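Prustach Home Blood Pressure Monitor: User Guide
Section 3. Getting a reading you can trust

By now you should have the batteries in, the clock set and the arm cuff plugged into the left side of the monitor. If the little heart symbol is flashing on its own, go back to Section 2 and set the date again before you carry on, or your readings will be saved in a muddle and your nurse will have a hard time making sense of them.

Most people find the first few readings come out higher than they expected. Please don't fret over them. Your arm, your breathing and even a chat with whoever is in the kitchen can all nudge the numbers up, and it takes a day or two to get into the swing of things.

3.1 Before you start

1. Leave tea, coffee, cigarettes and brisk exercise alone for half an hour beforehand, and do pop to the loo first.

2. Choose a chair with a proper back to it, next to a table at a comfortable height. A dining chair is much better than the sofa.

3. Roll up or take off any thick sleeve. If a rolled sleeve feels tight above the elbow, slip your arm out of it altogether.

4. Sit quietly for five minutes with both feet flat on the floor and your legs uncrossed. You may listen to the radio if it's something gentle.
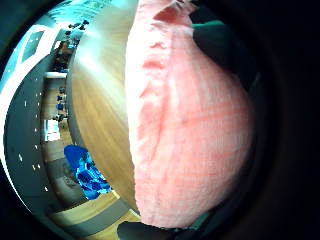
Photo: Aleksi Heiskanen

3.2 Putting on the cuff

1. Slide the cuff up your bare arm with the air tube pointing towards your hand. The lower edge should sit two fingers' width above the crease of your elbow.

2. Turn the cuff until the white arrow lies over the inside of your arm, where you would feel the pulse.

3. Pull the loose end snug and press the fastening down. You ought to be able to slip one fingertip under the edge, and no more than that.

4. Rest your forearm on the table with the palm facing up, so that the cuff is level with your heart. If the table is a bit low for you, a folded towel under the elbow does very nicely.

Note: The standard cuff has a printed band on the inside marked OK. If the end of the cuff falls outside the band when it's fastened, you need a different size. Order the Gotwood large cuff (part 559) or ask your pharmacist to measure your arm.

CAUTION: Do not put the cuff on an arm that has a drip or a dialysis fistula, or on the side where you have had lymph nodes removed, unless your doctor has told you that you may.
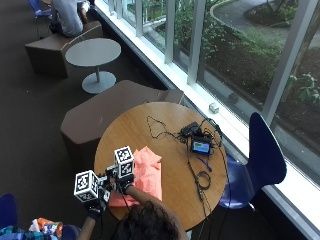
3.3 Taking the reading

1. Press START once. The cuff will fill with air and feel quite tight for a few seconds, then let go little by little. Try to keep still and save your talking for afterwards.

2. When the long beep sounds, three numbers appear. The top one is your systolic pressure, the middle one is your diastolic pressure and the bottom one is your pulse.

3. Wait one full minute and take a second reading on the same arm. Write down both, even if you like one a good deal better than the other!

4. Do the same again in the evening, at much the same time each day, for as many days as your surgery has asked.

If the cuff ever becomes painful, press STOP and the air will come out straight away. You can also simply pull the fastening open.
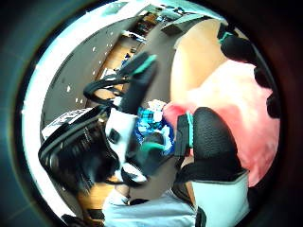
What if my two readings are quite different from each other?

Small differences are perfectly normal, as blood pressure shifts from one minute to the next. If there is a wide gap between them, rest for a further five minutes, check the cuff hasn't slipped and take a third. Write down all three and let your nurse decide which to use.

3.4 Messages on the screen

E1: The cuff is too loose. Take it off and begin again from 3.2.

E2: You moved or spoke. Rest for a minute and press START.

E6: Air is leaking. Push the tube firmly into its socket and look along it for splits.

LO: The batteries are running down. Change all four together.
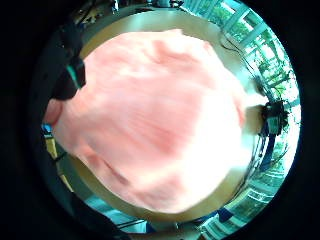 Page 8

3.5 Saving and sharing your readings

The monitor keeps readings for two people. Slide the switch on the side to A or B before you press START, and do get into the habit of checking it, as it's easily knocked in a drawer. To look back, press MEM and keep pressing. The newest reading comes up first.

If you use the Dastum app, hold down MEM for 6 seconds until the small blue light comes on, then choose "Add monitor" on your phone.

CAUTION: Never change or stop your tablets on the strength of home readings alone. If you have chest pain, sudden weakness, trouble speaking or a sudden severe headache, call the emergency services at once and leave the monitor for later.

Guide text: Rocío Cisneros. Revised 26 April 2025.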